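Goltirell tabletop set, chemistry kit portion: read before use

Maintained by Loretta Abernathy. Collection by Shih-chieh Peng and Ákos Csizmadia. Complaints to either of them, praise to Loretta.

What you are getting

936 episodes of two-arm handling of school chemistry kit parts, recorded by teleoperation. Each episode has the wrist camera streams, joint positions, gripper opening and one line of text saying what the operator was asked to do. The plan said 1,000. We stopped short when Ákos went back through the April recordings and found that the later ones were near copies of the earlier ones, with the same operator making the same reach at the same speed. Adding more of those would have given us a round number and very little else.

I have been asked to write this card in a way that helps people decide whether to train on the set. My view is that you should, with care, and that you shouldn't believe anyone (us included) who tells you it teaches a robot to tidy a lab bench. It may teach a policy to pick up our kit, on our floor, under our lights. Whether it does more than that has not been shown.

Why chemistry kits

Ernő Kun picked them because the parts are awkward. Clear plastic and glass are hard on cameras, thin rods are hard on grippers, and a small dish with a lip can be gripped in several ways, most of them poor. Those are fair reasons. A less flattering one is that kits are cheap and come in a box, so a missing part can be replaced the same week.
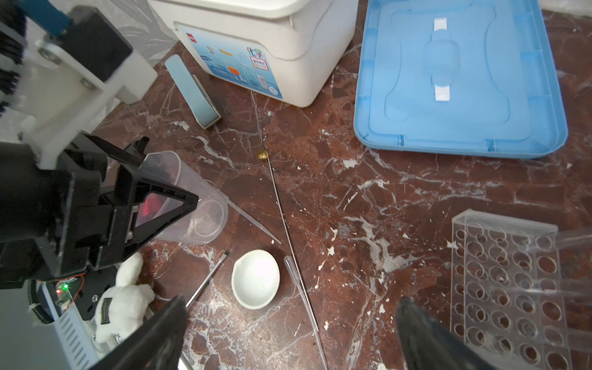
Layouts were meant to be random. In practice the operator put things down by hand, and people are bad at random. Parts drift towards the middle, fragile ones get set where they're easy to reach, and the box tends to end up at the back. We tried a printed layout sheet for the last third of the recordings. It helped a bit, then operators learned the sheets. If your model does well on our held-out split, check first whether it has simply learned where Shih-chieh likes to put a beaker.

Operators

There were 5 operators, and they did not do equal shares. Shih-chieh recorded more than half. Jenő Győri recorded the fewest and his are the ones I'd keep if I had to throw the rest away – he is slow, he misses, and he recovers from the miss on camera. Most of the others restarted the episode when they fumbled. That was against the instructions, and the instructions were not enforced until late on.

The operator field is filled in for every episode. Please use it when you split the data. A split by episode number mixes the same person's habits into train and test, and the score you get will flatter you.

Labels

The success flag was set by the operator at the end of each episode. Loretta checked a sample against the video and disagreed often enough that we now treat the flag as a hint. The usual dispute is a rod that got lifted and then slid out before it reached the rack. Some operators called that a success because the lift was the hard part. The task line says "place".

The task lines were typed by hand. Expect "pipette" and "dropper" for the same thing, and at least one "tube" that means the rack. We left them alone. Weldu, our loader, has an option to map them to a fixed list, and it is off by default.

Known faults

Gripper opening lags behind the video in the oldest recordings. There is a correction in Weldu, which was fitted by eye.
Reflections off polished stone flooring confuse depth estimates. Do not treat estimated depth as ground truth.
The arms block each other's wrist view for long stretches. A policy that seems to ignore one camera may have a point.
Nothing was poured, heated or mixed. There is no liquid in the set.

Claims we don't make

The Dromodetti baseline will be quoted at you. It was run once, on one seed, by the people who collected the data. Ernő has offered to repeat it on the arms at Pristcombe with a kit from another maker, and until he has done so I would leave it out of any slide.

Changes

Second release: removed duplicate episodes, added the operator field, corrected two swapped camera streams.
First release: withdrawn. If you still have it, delete it.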